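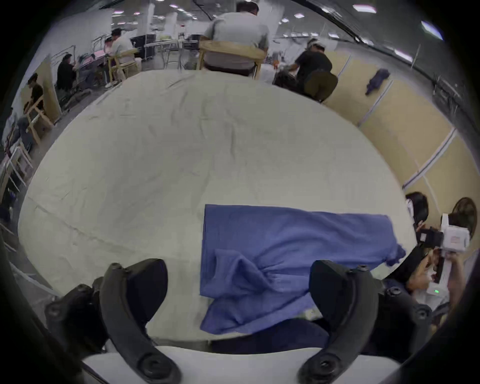

丸テーブルと青い長袖シャツ

オロウ地区の補欠選挙、再集計の件を続けて書きます。ジュルタの町議会で空席になっている1議席の話です。長くなるので番号を振ります。途中から読む人は5から読めば今の争点は分かります。

1
投票総数は1,766票。投票所は5か所。立候補はタンデカ・クッツェー氏とムポ・ンクナ氏の二人で、最初の集計ではクッツェー氏が11票差で上でした。ここまでは開票の夜に選挙事務所の掲示板に貼り出された数字です。

2
翌朝、ンクナ氏側が再集計を申し立てました。申立書は2ページ。1ページ目は票差が小さいこと、2ページ目は期日前投票の封筒の扱いについて。票差の話だけなら珍しくもないのですが、2ページ目のほうは読んでおいたほうがいいと思います。

3
期日前投票は426票ありました。町役場と、セステック通りの出張窓口で受け付けた分の合計です。出張窓口を置いたのは今回が初めてで、受付簿の様式が役場のものと違っていました。役場の様式には封印番号の欄があり、出張窓口の様式にはありません。

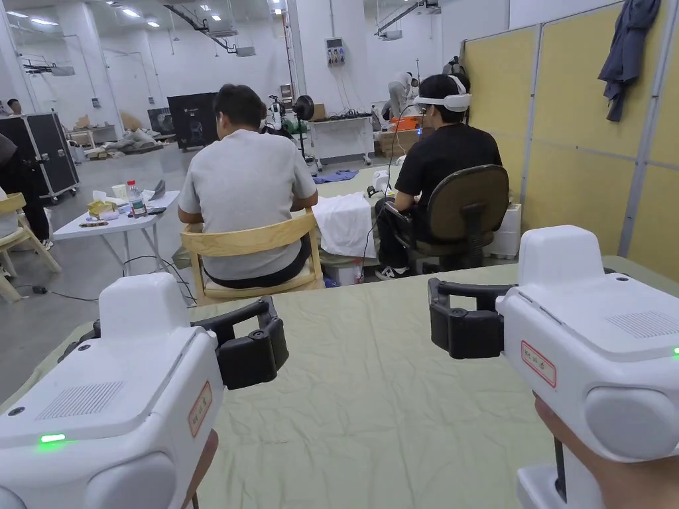

4
封印番号の欄がないと何が困るか。箱が窓口を出たときの番号と、開票所に着いたときの番号を突き合わせられません。開票所の側の記録には番号が残っています。出た側の記録がない。申立書が言っているのはこの点です。

5
今の争点は二つです。
・出張窓口の箱の票を有効とするか
・無効票とされた票の判定をやり直すか
一つ目が認められなければ、二つ目だけの再集計になります。

6
選挙管理の責任者はリゼル・ルルー氏。昨日の夕方に話を聞きました。「様式が違っていたのは事実です。窓口用の用紙は別の行事の受付で使っていたものを直して作りました。封印そのものは規定どおり行っています」とのことでした。

7
封印を誰がしたのかも聞きました。窓口の係員二人で、署名は受付簿の最後のページにあるそうです。そのページの閲覧を申請しました。返事はまだです。

8
ンクナ氏の代理人はレシュマ・プレトリウス氏です。電話で15分ほど話しました。不正があったと主張しているわけではない、と最初に言われました。「記録が片方しかない箱を、両方そろった箱と同じに扱ってよいのか。それを判断してもらいたい」という説明でした。

9
この区別は大事なので繰り返しておきます。申立書に「不正」という言葉は出てきません。昨日から「票のすり替え」と書いている投稿がいくつか回っていますが、申立書にも、当日の立会人の報告にも、そういう記述はありませんでした。両方読んだうえで書いています。

10
立会人の報告のほう。ピルヨ・キースキネン氏がファンデルメルヴェ会館の開票所に朝から閉場までいました。報告書は公開されていて、会館の入口で写しをもらえます。箱の到着時刻、封印の状態、開けた順番が書いてあります。

11
報告書によると、出張窓口の箱が着いたのは午後6時50分。封印に破れなし。ふたの角にへこみ。へこみについては、運んだ人の説明として「車に積むときに当てた」と一行あります。写真は添付されていません。

12
へこみの件はまだ確認できていません。箱の実物は保管室にあり、再集計の日まで両陣営とも見られないことになっています。記者も同じです。

13
無効票の判定について。開票所では判定が割れた票を青いトレーに分けていて、最後に責任者が決めています。何票が割れたのか、報告書には数が載っていません。両陣営とも数の開示を求めています。この点では意見が一致しています。

14
クッツェー氏にも話を聞きました。「再集計には反対しません。ただ、出張窓口で投票した人の票を全部外すというのは受け入れられません。窓口まで来て、並んで、正しく投票した人たちです」。宣誓の日程は延期に同意したそうです。

15
出張窓口を使った人にも聞いて回りました。三人から返事がありました。一人は夜勤明けで投票日に行けず、窓口があって助かったと言っています。もう一人は足が悪く、役場の坂がきついので窓口にした。三人目は、自分の票がどうなるのか役場に電話したが、まだ決まっていないと言われたそうです。

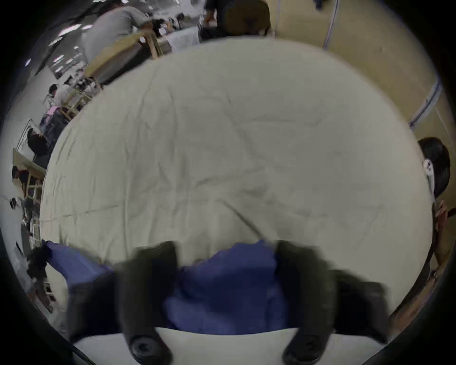 最終更新:水曜日 午後9時40分(16以降を追加、3の窓口名を訂正)

16
追加です。今日の午後、役場で両陣営と選挙管理側の打ち合わせがありました。非公開で、1時間半。終わってからルルー氏が廊下で短く説明しました。

17
決まったこと。再集計は行う。場所は前回と同じファンデルメルヴェ会館。5か所の投票所の票と期日前の票を、別々の机で数える。出張窓口の箱はさらに分けて数え、結果も別に記録する。

18
決まっていないこと。出張窓口の箱の票を最終結果に入れるかどうか。これは町では決められず、上の審査機関に書類を送って判断を待つことになりました。送付は今週中の予定。返事の期限は示されていません。

19
つまり、数え直した結果が出ても当選者はすぐには確定しません。別々に数えておけば、どちらの判断が出てももう一度開ける必要はない、という考え方だそうです。プレトリウス氏もこの方法には同意しています。

20
その間、オロウ地区の議席は空いたままです。次の議会では水道管の更新費用の採決があります。オロウは対象の通りが多い地区なので、採決を先に延ばせないかという話が議員の間で出ています。議長からの回答はまだありません。

21
質問が多かったので答えておきます。再集計の日に一般の人は会館に入れるか。入れます。ただし2階の傍聴席だけで、途中の出入りは休憩時間のみ。撮影は不可。席の予約はなく、先に来た人からです。

22
もう一つの質問。再集計の費用は誰が払うか。票差が規定より小さいので、今回は町の負担です。申立人が払うのは票差がそれより大きい場合で、ンクナ氏には請求されません。昨日「申立人の負担」と書いた別の投稿は消しました。私の読み違いです。

23
訂正の説明。3で出張窓口の場所を最初「駅前」と書いていましたが、正しくはセステック通りです。駅前にあったのは案内の看板だけでした。指摘してくれた方、ありがとうございました。

24
受付簿の最後のページの閲覧申請は、打ち合わせのあと窓口で再度確認しました。担当者が不在で、明日の午前中に連絡をもらうことになっています。見られたら署名の有無だけでもここに書き足します。

25
開票の日に会館にいた方、出張窓口の運営に関わった方で、話せることがあればメッセージをください。名前は出しません。書類の写しがある場合は、まず何の書類かだけ教えてください。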